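Clastolthorpe workshop's kitchen robot still a long way from making dinner

Members of a shared workshop in Clastolthorpe have spent 57 evenings building a robot kitchen hand they call Harasym. Whether it will ever earn its bench space is another matter.

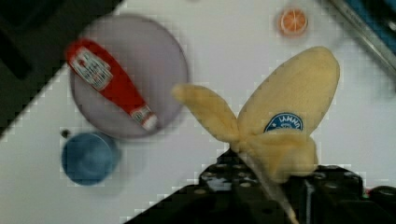

The Harasym gripper with a plush banana at the Clastolthorpe workshop.

Project lead Tamara Dmytriv said the group wanted a machine that could clear a table on its own.

"People hear kitchen robot and picture a roast," she said. "We're at the fruit stage."

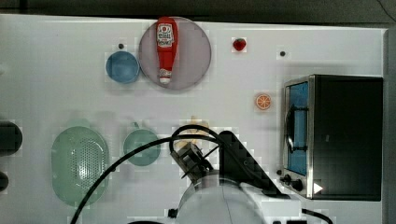 Dmytriv puts the cost so far at $706, not counting the arm, which came on loan from parts supplier Stolix. She is quick to defend the spending. The practice table has a toaster oven at one side and a colander at the other, but there is no date for cooking anything, and the group's plan for October stops at picking up and putting down.

Its own log lists 61 attempts at a full table clear. Eight were marked as finished — and the log doesn't say how much help the arm had. 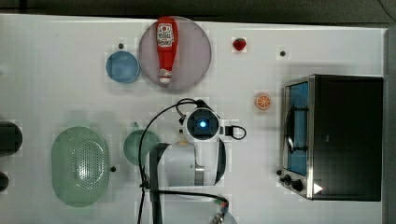 Dmytriv concedes the record keeping could be better. A second log, with a column for every time a person steps in, is due to start this month.

She would not be drawn on when the arm might leave the workshop for a member's home kitchen.
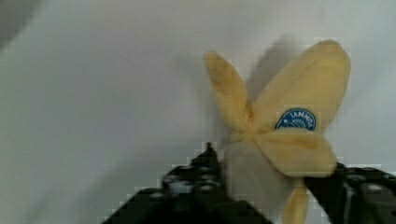 What it would cost at home

Stolix has not put a price on the arm. Dmytriv said a home version would need a cheaper one, and the group hasn't found it yet.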